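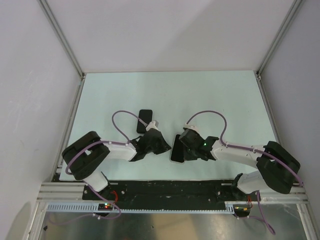

Two black phones, moving everything from the old one to the new one before trade-in

Kellotwood Community Help > Phones and Tablets > Setup and Transfer

Posted by Ghada Kassab

I have two black phones on the table and I need to get everything off one of them and onto the other before I send the old one in. I have read the help page from my carrier (Flurance) and the little card that came in the box and they don't agree with each other on the order, so I am asking here.

The old phone is a Hoveria. The new one is also a Hoveria, a later model. With the screens off I pick up the wrong one all the time. I have already typed my PIN into the wrong phone enough times to get locked out of it for a few minutes.

What I have on the old one:

Photos and videos, mostly photos. Some go back to the phone before this one.
Text messages. I want to keep all of them, there are conversations with my aunt in there that I don't have anywhere else.
A messaging app with its own chats, separate from the regular texts.
My bank app and the app that makes the six-digit codes for logging in to work.
Voice memos. I record choir practice.
Contacts, but I think those are in my account already.

Flurance is giving me a $170 credit for the old one and I have 19 days left to get it to them. So I am not in a panic but I don't want to leave it to the last evening either.

My questions are really these. Do I move the phone number over first or the data first? Is it better to do it with the cable or over the wifi? And how do I know when it's safe to erase the old one? The Flurance page says to erase it "after setup is complete" but it doesn't say how you're supposed to check.

I started the wifi transfer last night and it sat at the same percentage from 9:30 until I went to bed, and in the morning it said the transfer was interrupted. The photos came over, or a lot of them did. The texts did not. I don't know if I can run it again or if I'll end up with two of every photo.

Thanks for reading all this.

tarn_mill

You can do this in an evening. I've moved my own phone and both my parents' and the order below is the one I've settled on.

First, telling them apart. Put a piece of masking tape on the back of each one and write OLD and NEW. Then change the lock screen picture on the old one to something plain and ugly. If you only do the tape you will still mix them up when they're lying face up on the table.

Data first, number second. Leave the old phone working as your phone until the data is over. Your messaging app and your bank are both going to want to text you a code at some point, and you want to know which phone that text is going to land on. While you're doing the data it should land on the old one.

For the data, use the cable. The wifi way does work, but if either screen goes to sleep or somebody starts a movie in the next room it can stall, which sounds like what happened to you. Plug both phones into their chargers beforehand and get them full, since once they're joined to each other by the cable you can't charge them.

On running it again: the transfer screen normally only shows up while a phone is being set up for the first time. You've already been through that with a partial copy. What I would do is erase the NEW phone, the one with almost nothing on it, and start over from the welcome screen. That also takes care of your worry about double photos. Check the tape twice before you press erase. I mean that. Look at the tape, then open the photo app on it and make sure it's the phone you think it is.

If you've taken any pictures on the new one since last night, send those to yourself first.

So:

1. Update the software on the old phone. Let it restart.
2. Charge both to full.
3. Erase the new phone and wait for the welcome screen.
4. Put them side by side on a table, face up, and connect them with the cable.
5. On the new one choose to copy from another phone and pick the cable option.
6. When it shows the list of what to copy, open the list up. Don't just press Copy. On mine, messages was ticked but "attachments" under it was not, and that would have left out every picture anybody had ever texted me.
7. Turn off the screen timeout on both, or set it as long as it goes.
8. Leave them alone until it says finished.

Mine took a little over an hour. My mother's took most of the afternoon and she had fewer photos than I did, so I can't tell you what decides it.

After that it keeps downloading apps for a while in the background. The icons will be gray. Don't start checking things until they've all filled in.

The things that do NOT come over by themselves, from your list:

The messaging app. Make a backup from inside the app on the old phone, then open it on the new phone and restore. Do that before you erase anything. Once you register it on the new phone it will sign out on the old one and you can't look back at it easily.

The code app for work. Look in its settings for export or transfer. It will show a square code on the old screen and you scan that with the new phone's camera. Some of them don't have that and you have to ask your work to reset it. Ask now, don't wait.

The bank app. It will come over as an app but you'll have to sign in from scratch and approve the new phone. Mine wanted me to approve it from the old one. That's another reason not to hurry with the erasing.

Voice memos. These depend on which recorder you used. If it's the one that came on the phone, look for a Recordings folder. I would copy that folder to a computer as well, no matter what the transfer says.

Then move the SIM, or if it's the kind with no card, do the number transfer in the Flurance app. Call the new phone from another phone. Send it a text from another phone. Both need to work.

pocketlint_dave

Just take it to a store, they do it free. I went to Pešek on the second floor by the elevators and the guy did mine while I had lunch.

r. oyelaran

The long reply above is good. I'd follow it. I want to add to the part on when it's safe to erase, since that was one of the questions and it only got half covered.

I keep the old phone switched on and charged for a few days after I've moved, with the SIM out of it and wifi on. I use only the new one. Whenever I go to do something and it isn't there, I get it from the old phone. By the third day or so there's usually nothing left. You have 19 days, so you can spare that and still have time for the mail.

Before erasing, sit down with both of them next to each other, unlocked, and compare:

Photos. Scroll to the very oldest one on each. Then the newest. Then pick a month in the middle, say March, and see that the month looks the same on both. It's the middle that gets lost when a copy has been interrupted. Open a couple of the videos too and let them play.

Texts. Open the conversation with your aunt on both and scroll up until you hit the top. If there are pictures in it, tap on them. I'd also save that one conversation separately. You can take screenshots, which is slow, or there are apps that will save a conversation to a file. If it matters that much to you I would do one of those even if the transfer looks perfect.

Contacts. Search for somebody you rarely call, like a plumber. Those are the ones that were saved on the phone itself and never went to the account.

Voice memos. Play one all the way through. I had a set of recordings come over with the right names and no sound in them.

Alarms, notes, wifi passwords, the calendar. Quick look.

Downloads folder. People forget that one. I had a lease in mine.

Then, when you're ready to send it off:

Sign out of your account on the old phone BEFORE you erase it. If you skip that, the phone stays locked to your account and the trade-in people can't use it. A coworker had hers sent back for that, and by then the offer had run out.

Turn off the find-my-phone setting as well, if it's still on after you sign out.

Take out the SIM and the memory card if it has one. Check the tray, don't go by memory.

Erase from the settings menu. When it comes back up it should say Welcome and ask for a language. If it asks for your PIN, it hasn't been erased.

Peel the tape off. Take the case off too, they don't want it. Wipe the glass and take a photo of the front and the back with the new phone, with the screen on in one of them. Write down the serial number. Keep the mailing receipt until the $170 has shown up on your bill. It took 2 billing cycles for mine and I had to call once.

On the store suggestion: it's fine for the main copy, but they're not going to do your code app or your bank, and they can't tell you if your aunt's messages are all there. Whoever does it, do the comparing yourself at home.

Ghada Kassab

Thank you, all of you. I put tape on both of them and changed the lock screen on the old one to plain orange.

I erased the new one and did it over with the cable. It started at 6:15 and finished before 8. You were right about the list, attachments wasn't ticked. The texts are there now and I scrolled my aunt's all the way up. The recordings came over except for one that won't play, and I still have it on the old phone so I'll try copying it to the computer.

Work says they have to reset the code app on their end and it takes them a couple of days, so the old phone is staying in the drawer until then with the charger next to it.

One more thing if anyone is still looking at this. The new phone is asking me every time I unlock it if I want to "finish setting up." I did finish. Is there a way to make that stop?

tarn_mill

Open Settings, and it should be a banner right at the top. Tap it and go through to the end. It's probably asking you to add a card for payments. Choose Skip on that page, not the back arrow, and it should go away.

For the recording that won't play, check the size of the file on the old phone. If it's zero on the new one and not on the old one, it just didn't copy and you can send it over by itself.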